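Notes on wrist pose drift, part two

The previous post covered the marker layout and the calibration board. Several people wrote in to ask why we still bother with fiducials when the headset already gives us hand tracking. The short answer is occlusion. The long answer takes up most of this post.

Our pipeline (internally Wikance, after the directory it first lived in) records a person doing small desk tasks and recovers a 6-DoF pose for each wrist at every video frame. Those poses are later retargeted to a two-arm robot. The policy never sees human joint angles. It sees wrist pose, a coarse grasp signal and the head camera image, so any error in wrist pose goes straight into the action labels.

There are two sources of pose. The first is the inertial tracker in the wrist module, which is smooth and fast but drifts. The second is the set of square markers, detected in the head camera, which does not drift but is noisy and sometimes absent. The fusion step is a fixed-lag smoother over a window of 14 frames. Marker detections enter as reprojection residuals on the individual corners, with a Huber loss. I tried feeding in the solved marker pose instead and it was consistently worse, mainly from the planar flip ambiguity when a single small marker is seen close to face-on. 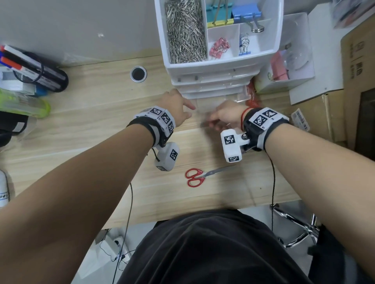 Marker placement matters more than marker size, up to a point. Our first rig had one large square on the back of the wrist, and it vanished whenever the forearm rolled. The current one spreads squares over the band and over a module off to the side, so a hand reaching toward the drawers of the organizer and a hand raised in front of it both offer something to detect. The cost is that the band and the module are not rigid with respect to each other. Skin moves, the strap slips a little, and the joint flexes. Treating everything as one rigid body gave residuals that looked like bad camera intrinsics, and I lost a good part of October recalibrating a lens that was fine.

The fix is to split the rig into two bodies with a soft constraint between them. Each body has its own marker map, solved offline. The relative transform is a slowly varying state with a small process noise. Only the module pose is exported, and the band is there to keep the module honest when its large face is turned away.

Evaluation set: 476 clips, all seated desk work, mostly sorting and tidying stationery. I ran three configurations:

- **Inertial only.** Drift is acceptable for short reaches and bad for anything where the hand returns to the same compartment several times.
- **Single rigid body.** No long-term drift, but visible jumps when detections switch from the band to the module.
- **Two bodies, soft constraint.** The jumps are mostly gone. What remains happens when both bodies are lost together.

The metric is return error: the operator touches a fixed point on the desk at the start and end of the clip, and I compare the two estimated positions. It says nothing about orientation, and a person does not touch the same point perfectly twice, so there is a floor below which the comparison is meaningless. Noemí Bañuelos has argued for a proper mocap reference and she is right. The Meléndez room has one, but its ceiling cameras have trouble seeing under a bent forearm, so we would be swapping one occlusion problem for another.

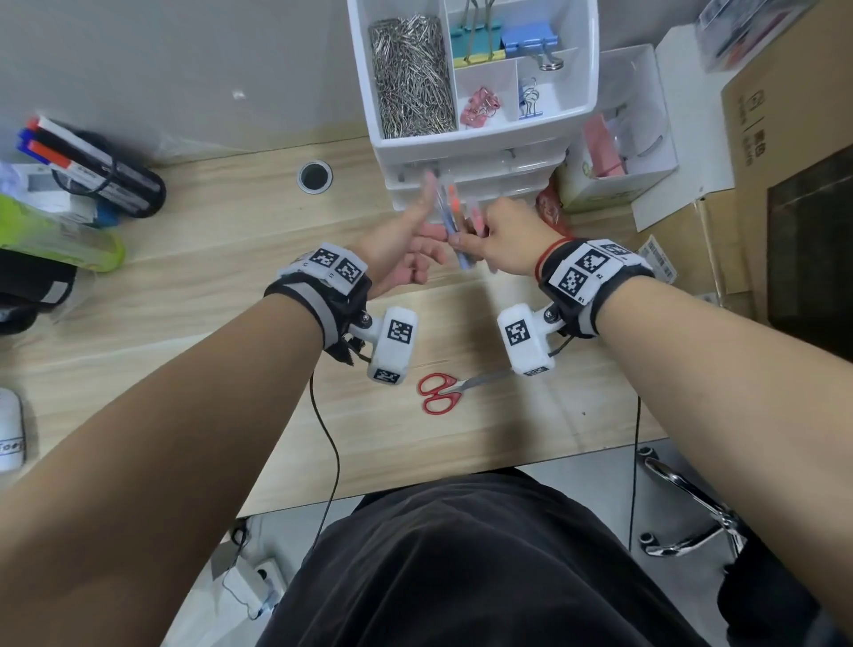
Bimanual handling is where the smoother gets its real test. When the hands come together over one object, each forearm can block the other's markers, and the detector will occasionally assign a corner to the wrong ID if part of a square is covered. I now reject any detection whose ID belongs to the opposite wrist's map and whose corners disagree with the inertial prediction. Before that check, one bad frame could pull the left wrist across to the right for most of the window.

Time sync was the other surprise. The module clock and the camera clock were aligned once at startup, which is fine for short clips. On longer sessions the offset wandered enough to show up as a lag during fast motion. The smoother now estimates the offset as a single scalar per 1000 frames. Making it a per-frame state is tempting and overfits badly, as the offset starts absorbing pose error whenever the hand moves at constant speed.

Downstream, I retrained the Kundden policy on 400 clips processed both ways, same seeds and same schedule. The two-body labels gave fewer missed grasps on thin objects and made no difference I can measure on larger ones. I would not read much into it yet – the number of robot trials is small, and I ran all of them myself, knowing which checkpoint was loaded. Blind trials are next.

Known problems, in no particular order:

- Motion blur still kills the small squares before the large ones. Shorter exposure helps until the room gets dim.
- Marker maps have to be redone if the metal joint is loosened. The software does not detect this.
- The Huber threshold was tuned on desk footage and is too tight for standing tasks.

The code for the two-body smoother is in the Bravorness branch, under fusion. The config defaults still point to the single-body model, so change that before comparing against anything in this post.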